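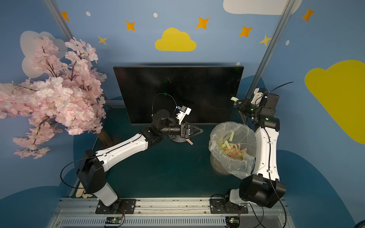 Wokia Two-Arm Bench Kit review: can it pick up after you yet?

Reviews > Robots at Home > Bench Kits

Reviews Guides Workshop Kitchen Contact

6 min read

I have wanted a machine to pick up my scraps for as long as I've been making scraps. I run paper craft afternoons at Skotside, a little studio with too many glue sticks and one good sink, and the part of the job I'd give away tomorrow is the last half hour when everybody has gone home and the tables are covered in paper strips. So when I got 14 days with the Wokia kit I knew exactly what I was going to ask it to do. Pick up paper. Put paper in wastebasket. Leave me alone with my coffee!

Setting it up

You get two arms, each with its own black mounting plate, and both plates bolt to the same aluminum rail. The bolting is easy. The cables are the part that made me say bad words. They need enough slack to let the wrists turn and not so much that they snag, and I got that wrong twice before the left arm could reach across without tugging on itself. If you buy one of these, do the cables first thing in the morning when you still like people.

The small circuit boards sit out in the open by the rail, which I didn't love. They do their job, but I kept picturing somebody's juice box. A cover would be nice, Wokia. Any cover. I'd take a lunchbox.

Teaching it is more like showing a kid than writing a program. You move the arms through the job, over and over, and the software tries to work out what you meant. I used the Sisholm software that Wokia suggests, and once I stopped clicking the wrong thing it was pretty friendly. I do wish it told you when your demonstrations are bad. Mine were terrible to begin with (I was rushing, I was hungry, I kept changing which arm went first) and it happily learned all my bad habits.

Paper strips are harder than they look

I figured a strip of paper would be the easiest thing in the world to grab. It's light, it's flat, it doesn't roll off anywhere. Well, flat is the problem. Two claws coming down on a strip lying tight against the table have nothing to get hold of, so they slide over it, or they push it along, or they pinch air and carry that very carefully to the wastebasket. I have watched this machine throw away a whole lot of air.

Strips with a bit of curl went much better, and so did anything already sitting on top of other strips. A pale yellow curl on a heap of pink ones is a gift to these grippers. By the end of the first week I was giving the paper a little scrunch before I put it down, and then I had to ask myself who was doing the chore.

My big test was 300 strips, pink and pale yellow, scattered in small batches so the arms always had a few to choose from. I'd do a batch, let it work, and note down what was left behind. It missed 46 over the whole run, and I counted a strip as missed if it ended up on the table, on the floor, or hanging off the outside of the bag. I think that's a decent score for a bench kit. I also think that if one of my teenage helpers left that many behind I'd call them back in from the parking lot.

The wastebasket needs some thought too. Use a clear bag and fold the rim well down over the top, because a bag that stands up loose catches the paper on its way in. And watch the pile. Once it's heaped up, strips start sticking out at the top, and the arms don't know to push things down. They just keep adding to the mountain. I ended up squashing it with my hand between batches.

Two arms, are they worth it?

For this job, mostly no. I expected teamwork, one arm holding the bin steady and the other dropping things in, and you can teach it something like that if you're patient. What I got most of the time was two arms taking turns over the same wastebasket, with one waiting politely up and out of the way while the other one fussed. It's lovely to watch. It's also slow. One batch took 27 minutes, and I could have done that batch with my bare hands before the kettle boiled.

Where the second arm did earn its place was when a strip got stuck to a claw. Static, I suppose, or a dab of glue. With a single arm that's the end of the party until you walk over and flick it off. With two, the other one can sometimes come and pull it away. I didn't teach that very well and it still worked now and then, and I cheered every time – out loud, alone, in a paper studio.

Compared with the Khaemba

I borrowed a Khaemba single arm in September, so I have something to hold this up against. The Khaemba is quicker to set up and has softer fingertips, and I'd say it's better at flat paper by a small margin. But it has no camera up at the wrist, and you notice. The Wokia's camera sits on a bracket above the wrist and gets a close view of what the claws are coming down on, and when the light is good it makes noticeably smarter grabs. When the light is poor, all bets are off. Pale yellow paper under a yellowish lamp was a disaster and I'm never doing it again.

Stuff I liked

The little green lights near the wrist, which I could check from across the room. The rail, which never wobbled on me. How quiet it is – I could have the radio on low. And it's fun! People who came in to pick up their cards stood there staring at it for ages and forgot their cards.

Stuff that bugged me

The bare boards. The claws on flat paper. The way it will keep trying for the same hopeless strip until you step in. Also the manual, which spends pages on bolts and hardly a word on what kinds of things the gripper can't hold.

So can it do the chore?

Part of it, with me standing by. If you already like tinkering and want to spend your evenings teaching arms to tidy, this is a solid kit and I'd pick it over the Khaemba for anything that isn't dead flat. If you just want your tables clear, buy a good hand brush and a wider wastebasket. I sent the kit back on the last day and swept up myself, and I did miss the company. I'd try it again if they come out with thinner fingertips.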